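Zitside Newsletter
This site uses cookies to improve your visit. Accept | Settings

Visit to the Tukau Shared Workshop

On 10 April 2018 two members of our society visited Tukau, where Shufen Cao and Kaiwen Peng are developing a two-armed household robot. Much of the build is at present carried out in simulation, in a model of a living space.

Ms. Cao began with the gripper, which was redrawn in April. Both fingers rise from one wide crossbar.
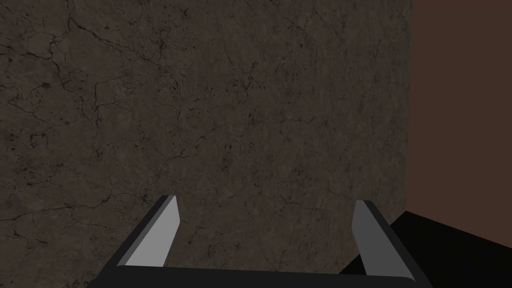 The two-fingered gripper, with nothing held, in the simulated room.

The arms were discussed next. Each is controlled separately – a choice that Mr. Peng defended at some length – and the group's log now lists 519 runs.

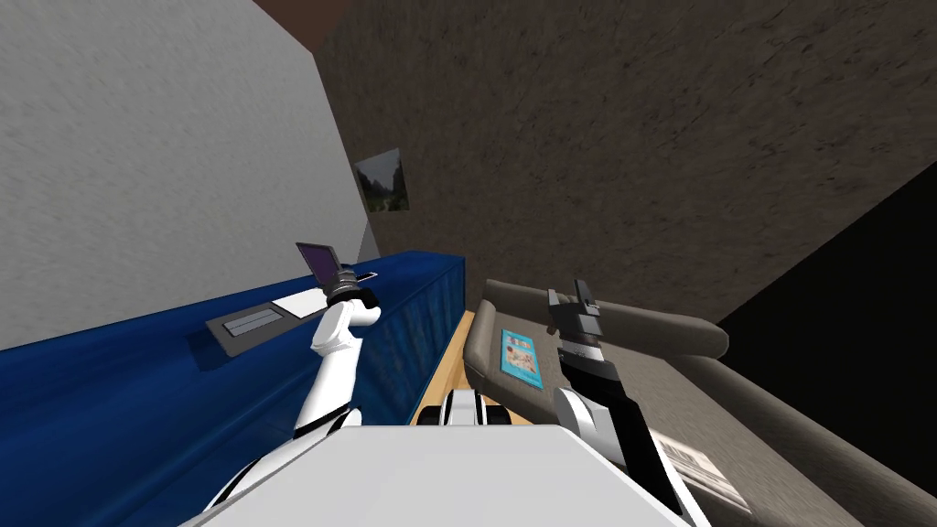

Left gripper against the laptop; right gripper beside the blue book.

Sivaprasad Amin asked how the arms are kept clear of the furniture. The members replied that reach limits are set by hand for each room, and that the counter and sofa leave only a narrow strip of floor between them.

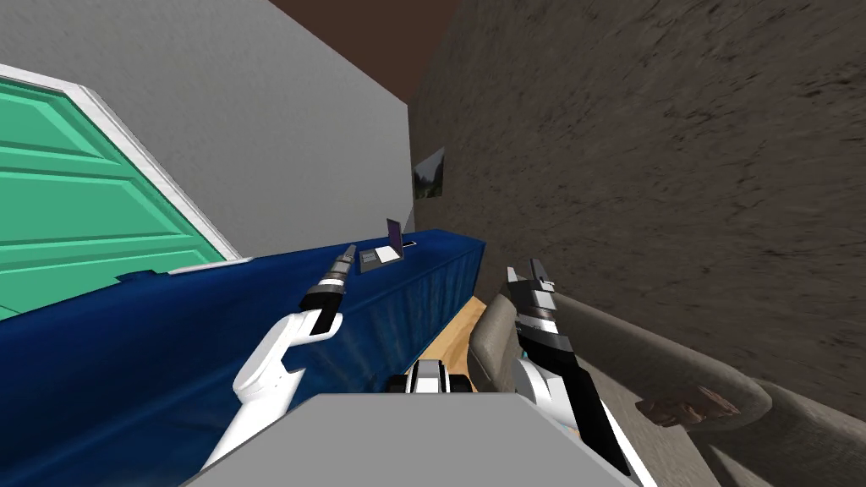

Issue 2, page 2

The visit closed with a discussion of parts. Joint covers will be made in the workshop, and motors will be ordered once the arm lengths are settled. The society thanks its hosts.

Related items
Zultard: notes on a home-built lathe
Open evening at Mao

Contact | Copyright Zitside | Back to top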